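Open Day at Sivness: My Visit Report
Automation Club, September 2024

I'd signed up for the Sivness open day mostly to get out of a lab session (sorry), and I came home wanting to rewrite my whole project. The host was a small outfit called Kaushik that trains robots for warehouse jobs, and the demo was a two-armed robot sorting black plastic parts between yellow shelving and a bin with a cardboard box in it. Sounds dull, I know. I stayed for 27 minutes!

What got me first was the setup. I was expecting a cage and a spotless white bench, and it was much more like the back of a store – cartons stacked up, more shelves behind, gray carpet underfoot.

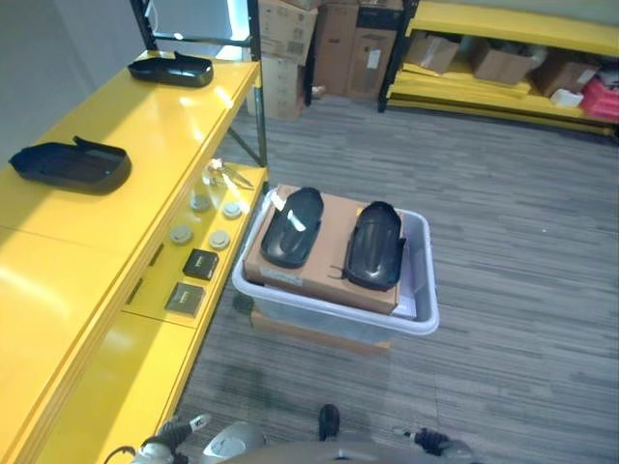 Wouldn't a conveyor belt and a plain suction cup do the same thing for a lot less money? A student from another school wanted to know that, and the engineer pretty much agreed, as long as the parts never change. Theirs change all the time, she told us, so they put the effort into hands.

And the hands are great. Our club gripper has two flat jaws and drops anything rounder than a brick, so I was jealous. The part I'd come to see was how they cope with soft stuff, which has no fixed shape to plan a grasp around.
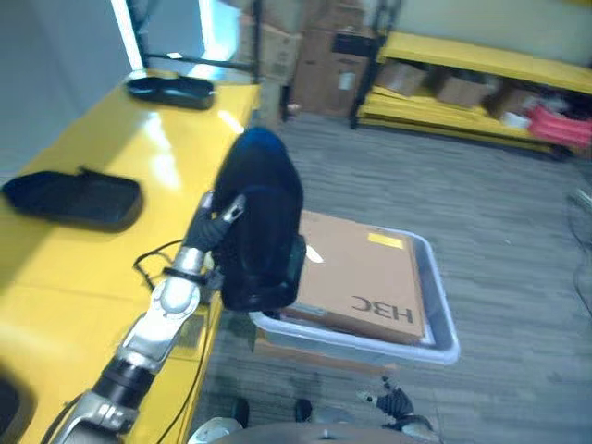

My own notes on this are a mess, but the main idea was that the planning software (they call it Welelum) picks a grip, tries it, and keeps a record of how it went. They'd logged over 60 attempts that morning. I asked if we could see the failures too, and she said those were the useful ones.

Flat things are a different headache. You need an edge to hold, and then you have to keep the panel from swinging into whatever else is on the table. 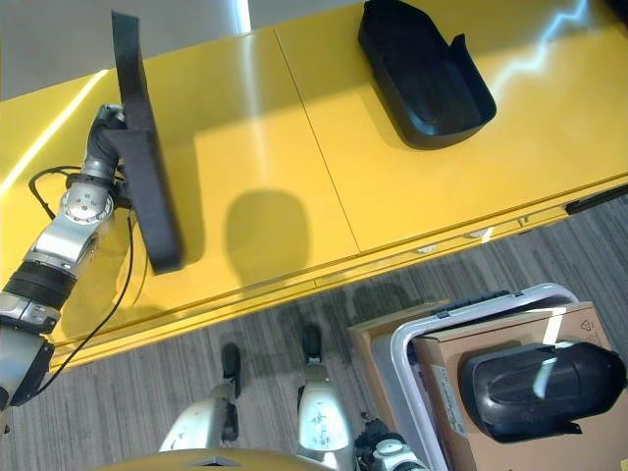 For my project I'm stealing two ideas: logging every single grasp, and putting a camera down at the wrist. Ours is up on a pole, and the arm blocks its view right when we need it most. A wrist view is strange to look at – mostly finger – but it gets you close to the contact point.
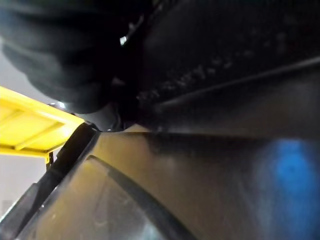
Cheap wrist cameras blur badly up close, so budget for decent lighting before you buy one, was a comment I got when I shared my draft with the club. Fair point, and I've added a lamp to the parts list. Our Cedex controller board has a spare port for the camera, and I want the first test done in October.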